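4. Building the hand tool at home

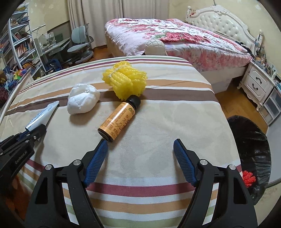

Figure 3. The hand-held gripper at work on a bottle, in one of the bedrooms used for the study.

We had always meant the tool to be something a patient person could put together at a kitchen table, and most of the decisions in this section follow from that wish. The first version was built by Oľga Šimko in the back room of her flat over one long February, with a soldering iron borrowed from the Rilmont workshop and a good deal of tea, and it was carried from there to the homes where we wanted to try it. We chose homes over a bench quite early on. On a bench everything sits on a hard flat board, and the jaws can be brought down to the same height every time, whereas a bottle lying on its side on a bed, as in Figure 3, sits on cloth that gives under it, and the open jaws have to come in at a slant towards its base with very little underneath to push against. A foam fruit net and a crumpled tissue or cloth are just the kind of neighbours a bottle has in a lived-in room, and we asked our hosts to leave such things where they were.

4.1 The jaws and their linkages

Each jaw is carried on a curved black arm, and the arms turn on pivots whose round silver caps can be seen in the figure. The pivots gave us more trouble than any other part of the build. In the first version we pressed them in dry, and they felt lovely for an afternoon and then began to bind, so that the two jaws no longer closed together and small objects were pushed sideways before they were held. Gwendolyn Mahmoud, who has spent far more of her life mending bicycles than any of us, suggested a thin washer on both sides of every joint and a touch of light grease, and that cured the binding almost at once. We then had the opposite trouble for a while, with joints so free that the tips wandered, and it took three more rounds of sanding and refitting before we were happy with both ends of the travel.

The reader who wants to copy the arms should know that we printed ours lying flat. Printed upright they looked much tidier, and we were rather proud of them, but they split along the layers at the narrowest part of the curve, usually while somebody was showing them to a visitor. The flat ones have rougher edges and have so far survived being dropped, sat upon and packed badly in a rucksack. One complete set of arms takes 9 hours on the printer at the Urban workshop, which is an elderly machine and a slow one, and we got into the habit of starting it in the evening and collecting the parts before breakfast.

4.2 The fingertips

The blue fingertips are textured, and we went through a fair number of patterns before settling. Smooth tips held a dry glass jar well enough and were hopeless with anything dusty. Deep ribs held the jar and also caught in knitted things, blankets and the edges of pillowcases, and would lift a corner of the bedding along with the object. The texture we kept is a shallow one. It is a compromise, and on very soft or very light items (a tissue is the usual example) we still find that the operator has to close the jaws more slowly than feels natural.

The tips were cast in a two-part rubber bought from Nuritz, in moulds made on the same printer. A batch fills the moulds comfortably, and the only real skill lies in tapping out the bubbles, which Oľga did by standing the tray on top of her washing machine during a spin cycle. We pass this on with some affection, and with the warning that the tray must be taped down. The tips slide on to the jaws over a small lip and can be changed without tools, so that worn ones need not hold up a session.

4.3 Trials in the home

We ran 982 trials over the whole of the study, of which 300 were done with the dry-pivot version and the rest with the washers fitted. A trial began with the tool held open and clear of the object and ended when the object had been lifted and set down again, or when the operator gave up. Of the full number, 820 ended with the object set down where it was meant to go. We have not tried to divide the failures too finely, but our notes mention two kinds again and again. In the first, the object rolled away as one fingertip arrived before the other, and round bottles on bedding were by far the worst for this. In the second, the tips closed on the cloth as well as on the object, and the operator had to shake the tool gently to be rid of the fold.

The rolling could be reduced a good deal by the way the tool was brought in. Operators who had used it for a morning or so learned to open the jaws wider than seemed necessary and to let the bottle settle between them before closing. Gwendolyn put this into a half-page of advice that was handed to every new operator at Plusitz, and we have printed it in full at the back of the paper, spelling and all.

We would add a word on comfort, as it shaped the sessions more than we had planned for. The tool is held out in front of the body, and although it weighs little, a wrist grows tired of it sooner than one would think. After the first few homes we moved the grip back towards the palm and wrapped it in handlebar tape, and people then asked for fewer breaks. The change moved the balance of the whole tool, so the opening angle of the jaws was set afresh afterwards, and the measurements for both grips are given side by side in the next section.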